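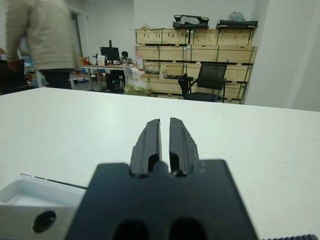
Renting a table at the Flivdale craft market – questions we get every week, answered here so Yanti can get some sleep. Please read before emailing. Tables are first come first served and you get one per booking. Plain white top like the one in the photo is fine if you bring your own, otherwise ask and we'll find you something. Cloths are up to you.

Flivdale Market > Sellers > FAQ

About Dates Sellers Getting Here Contact

How much is a table?
36 dollars for the day. Half tables no longer offered, sorry.

When do I pay?
When you book. No pay, no spot. Checks made out to Flivdale Market, not to Yanti.

What time can I set up?
Doors at 7. Cars out of the side lot by 8:30 – they do tow.

Can I share with a friend?
Yes, up to 4 sellers on one table but one name on the form. That person gets all the emails.

Do you take food sellers?
Jam, honey, baked goods yes. Hot food no, the hall won't allow it. Labels need every ingrediant listed.

Is there power?
Along the back wall only. Tell us on the form. Bring a 60 foot cord if you have one.

How many people come?
July market had 391 through the door. Winter is slower, around half that.

I have to cancel?
Two weeks notice and you get it all back. After that we try to fill teh spot – if we do, refund, if not, no.

Can I bring my dog?
Small ones, on a leash, behind the table. Ask Anisa Goh first.

Who do I ask about the raffle?
Morfudd Lloyd. Not us.

Page updated 02/11/2020

Contact: Yanti Pillai, seller desk | © Flivdale Market | Back to top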